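Evness – Sistema modular de serviço de cerveja para festivais e eventos

Linha de equipamentos Evness
Referência: Zidau 60
Fabricante: Atinga

Apresentação

O Zidau 60 é um sistema de extração e refrigeração de cerveja destinado a festivais, feiras gastronómicas e provas abertas ao público. Foi desenvolvido para organizadores que recebem várias cervejeiras no mesmo recinto e que necessitam de um serviço uniforme em todos os postos, independentemente do formato dos barris de cada expositor.

O equipamento é fornecido em módulos independentes. Cada módulo dispõe de quatro linhas de extração, regulação individual de pressão e circuito próprio de lavagem. Os módulos podem ser ligados em série, até ao máximo de seis, com uma única alimentação elétrica.

Características técnicas

Capacidade de refrigeração: 60 litros por hora e por módulo
Altura de trabalho: 935 mm
Comprimento das linhas: 50 m no total, por módulo
Acoplamentos: tipos A, S e G, incluídos
Gás: CO2 ou mistura, com redutor de dois manómetros
Alimentação: 230 V, monofásica

Serviço de provas

Para eventos com copo de degustação, está disponível o doseador Zumeck, que limita cada extração ao volume definido pelo organizador. O doseador regista as doses servidas por linha e permite apurar, no final de cada sessão, o consumo de cada cervejeira participante. A memória interna conserva até 1296 registos – os dados podem ser exportados em formato de folha de cálculo.
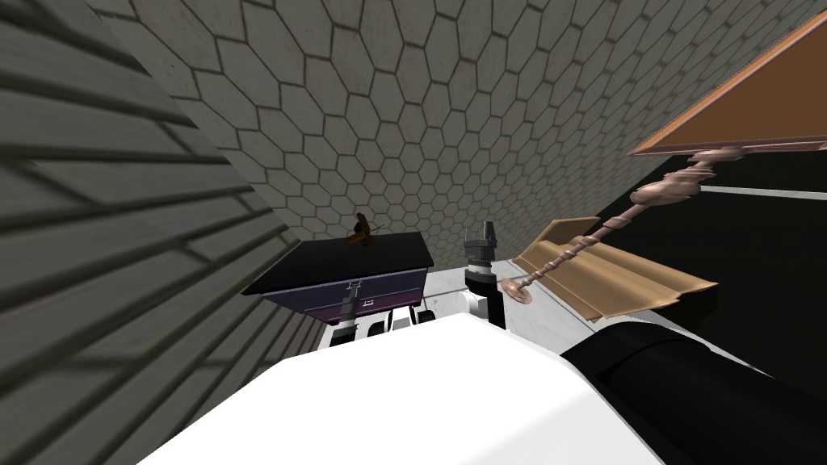 Instalação e desmontagem

A instalação é efetuada por técnicos da Evness na véspera da abertura ao público. O organizador deverá assegurar pavimento nivelado, ponto de água potável e acesso para descarga até às 14h00. A desmontagem tem início após o encerramento do recinto e inclui a lavagem completa das linhas.

Aluguer e aquisição

O sistema encontra-se disponível para aluguer por evento ou para aquisição. Os pedidos de aluguer para a época de verão devem ser apresentados até ao final de fevereiro. A caução é devolvida após a verificação do material em armazém. Os acoplamentos extraviados são faturados à unidade.

Contactos

Direção comercial: Sorin Bucur
Assistência técnica e formação de operadores: Quyên Thái

As propostas são válidas por 60 dias. Os preços indicados em proposta não incluem IVA nem transporte para as regiões autónomas.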